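Biler Opens Children's Footwear Sorting and Resale Line at Wernmont

Fri 12 April
By the Biler press office

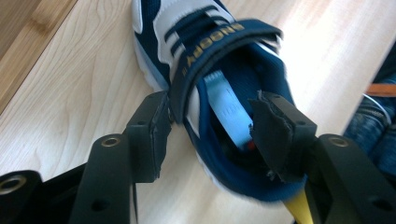

WERNMONT - Biler has opened a permanent line for used children's footwear at its Wernmont sorting hall. The line receives shoes from household textile collections, checks them, matches them into pairs and releases them for resale through local secondhand shops. Until now, children's shoes were handled on the general footwear tables together with adult sizes, and most were sold on by weight without individual inspection. Under the new procedure each shoe is laid on a pale wooden surface with the opening facing up, as with the navy, white and light gray sneaker with "SNOOPY" in gold capitals across its strap, so that the lining and footbed can be checked before the outside is graded. Shoes that pass are entered in the pair register and moved to the matching shelves.

The line has a planned capacity of 3000 pairs a month. It occupies the former baling bay on the north side of the hall and runs on two shifts. Collection routes and drop-off points are unchanged, and households do not need to separate children's shoes from adult shoes before handing them in.

Inspection procedure

Inspection is carried out in three stages: interior, upper and sole.

The interior stage covers the lining, the heel area and the footbed. Inspectors look for torn fabric, hard creases and compression of the footbed under the heel and toes. Loose inserts, paper stuffing and labels are taken out and the surface under them is checked. A shoe with a worn-through heel lining is downgraded at this point and does not continue to the next stage.

The upper stage covers panels, stitching and closures. Straps are opened and closed by hand and must hold when the shoe is lifted by the strap end. Overlays are pressed along their edges to find separation from the material underneath. Printed lettering and decoration are recorded in the register but do not affect the grade unless the print is flaking. Faded color is accepted in the second resale grade.

The sole stage covers tread depth, flex and the bond between sole and upper. The shoe is bent once at the ball of the foot. Any gap that opens along the sole edge is marked with chalk, and the shoe is set aside for regluing if the rest of it has passed.

Grading

Shoes leave the line in one of two resale grades or as material. The first grade is for shoes with little visible wear and a fully working closure. The second grade is for shoes with surface marks, faded panels or light tread wear. Everything else is sent to material recovery, where soles and uppers are separated. Grades are shown on a paper tag tied through the pair - strap shoes are tied at the strap, lace shoes at the top eyelet.

Pair matching

Single shoes account for much of the handling work in children's footwear. Small shoes separate easily in collection bags, and the two halves of a pair can reach the hall in different loads. The Wernmont line uses Mondal, Biler's in-house register, to record each unmatched shoe by size, side, main color, closure type and any lettering. When a second shoe with the same entries arrives, Mondal returns the shelf position of the first.

Distinctive lettering and trim shorten the search considerably. Plain black and plain white shoes take the longest to match and are kept on a separate run of shelving. A shoe that remains unmatched at the end of its holding period is sent to material recovery regardless of condition. Biler tested shorter and longer holding periods during a trial that began in November and will continue to adjust them by size band.

Size marks that are worn or missing are replaced by a measurement of the inside length, taken with a flat gauge from heel to toe. The measured length is written on the tag together with the nearest standard size. Shoes sized this way are not mixed with shoes carrying a readable mark until the pair has been confirmed.

Distribution

Graded pairs are packed by size in flat crates, one layer deep, with the soles down. Crates go first to Dadness, the children's clothing exchange in Wernmont, which has set aside shelving for the program. Remaining crates are offered to other secondhand shops on the existing delivery routes. Shops may return unsold pairs on the next delivery - returned pairs are inspected again before they are reissued.

Advice for households

Shoes should be dry and free of loose soil. Pairs should be fastened together by the straps or laces, or placed in a tied bag. Shoes with detached soles can still be handed in for material recovery. Rubber boots, skates and shoes with batteries or lights are not accepted on the line and should be taken to the service desk at the Wernmont hall.

Product and delivery sheets for shops are available from the Biler press office on request.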